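Workbook, loan import and reconciliation, September

Carrying on from the last entry. Prerkia has moved its repayment file to the new layout, so the importer has to cope with both until Stiken follows. The new layout splits the old "amount received" column into principal, interest and late fees. The old one had a single figure and we worked out the split ourselves from the schedule.

Ran the Prerkia file through the test copy at 10.40. It has 1,028 rows. The importer took 1,000 exactly and stopped, which looked suspicious straight away. Dilwyn Gape remembered that the batch limit was set when the files were much smaller and that it fails without a message. Raised the limit in the test copy and added a line to the log that prints rows read against rows written. Second run took all 1,028.
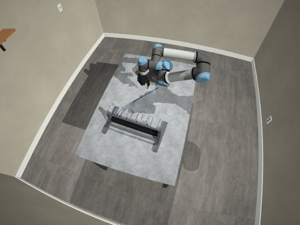 Of those, 68 did not match a loan in our books. Went through them by hand:

- 52 are loans bought back by the lender before the cut-off. We close these on our side the same day, so the repayment has nothing to land on. They should go to the suspense account and be returned with the next settlement.
- The remaining 16 have the Habte prefix on the loan number. Prerkia took over the Habte book in the spring and has kept the old numbers with two letters in front. Stripping the letters gives a clean match on every one.

Have written the prefix rule into the mapping table and left the code alone, as Prurska will probably want the same thing when it starts sending its own files.

Interest split next. Our figures and theirs agree on all the ordinary instalments. They differ on extended loans, where Prerkia charges interest to the new due date and we were still stopping at the old one. Their reading agrees with the assignment agreement, clause on extensions. Ours has been wrong since the extension field was added, but only in the forecast screen. Payments to investors were made on the received amounts and are fine. Dilwyn is checking the forecast totals separately.

Late fees: still being rounded per loan on our side and per file on theirs. The difference is pennies, but it shows up on the reconciliation every time and somebody has to sign it off. Have asked Prerkia which they treat as final. 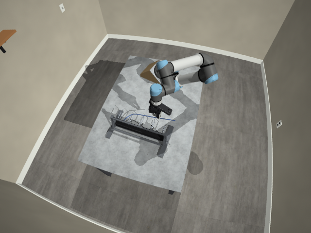 What happens to a repayment that arrives in the old layout after the switch?
It is held in the queue and imported with the old rules, as long as the file header carries the old version number. A file with no version number is rejected and sent back to the lender.

Tested that with last month's file with the header removed. Rejected as it should be, although the notice gave the wrong contact address. Fixed in the template.

Still to do:
- suspense account entries for the buybacks, needs a second pair of eyes
- rerun with the prefix rule on, compare to the ledger
- batch limit in the live system, after 18.00 when the settlement job has finished
- ask Stiken for a sample file

Rerun started 15.15. Log is in the usual folder under Prerkia, second attempt.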